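Home Automation > Reviews > Hand-held grippers

Geten hand-held gripper set: tried at the Trurasley open day

By Skarphéðinn Frandsen
February

Print this page | E-mail this page

Trurasley opened its workshop for an afternoon in February and let visitors try the Geten set, a pair of grippers you hold in your own hands to record jobs for a robot arm to learn from. I had a 40-minute slot. The set is sold through Agyeman and comes with two grippers, the cables and a copy of the Truneck recording software.

The job on the day was shoes. There was a small white rack on a table, some slides in pink and beige, and one person working with a gripper in each hand. I watched several rounds before my own turn. Picking up a slide by its strap looks simple enough, but the jaws have to come down fairly square to it.

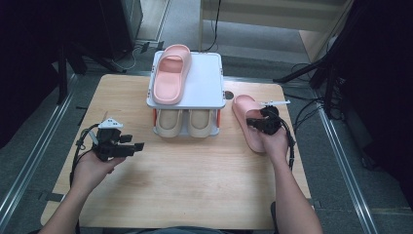 In the hand

The grippers are compact and I got used to the squeeze quickly. The cables took longer. Each gripper has a black one that trails down from it, and I kept wanting to shake mine off my sleeve. Trurasley's staff suggested a loose strap at the elbow, which helped a bit. I would still like to see a lighter cable in the next version.

Opening and closing is smooth, with no play that I could feel. Weight is fine for a short session. After half an hour my right wrist was tired, and anyone planning a full day of this should share the work between two people.

The pads are the weak point. They are the part that does the gripping and they suffer for it. On the demonstration set one had gone ragged down its inside edge, with strips peeling away, while its partner was only a little chewed along the top.
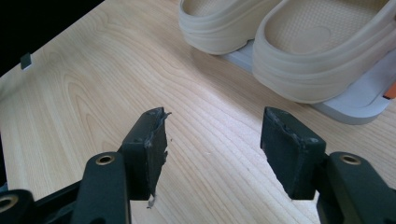

Geten sells the pads in packs of 3 pairs, and changing one takes a small screwdriver and a few minutes. I was told a pair lasts up to 71 hours of use. I can't check that, but I would order a spare pack with the set. A worn pad also means your later recordings are made with a different grip from your early ones, and the manual says nothing on this.

Truneck is plain to use. You press a key to start, do the job, press it again to stop, then keep or delete the take. I deleted most of mine. Playback was quick and there were no crashes while I was there.
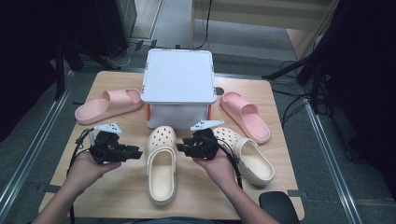

My main doubt before the visit was whether the set could cope with more than one sort of object. Blocks and cups are what you usually get at these events, and they flatter any gripper. Shoes are a fairer test. A wide strap like the one on the pink slides gives the jaws something obvious to close on. The cream clogs, with their rows of round holes over the toe, were harder for me, and I had most trouble when one was lying on its side. I ended up going for the rim at the heel, slowly.

Would I buy it? For a college or a small firm starting out, yes – with spare pads and something to tidy the cables. For long daily sessions I would wait for a lighter version.

Rating: 3 out of 5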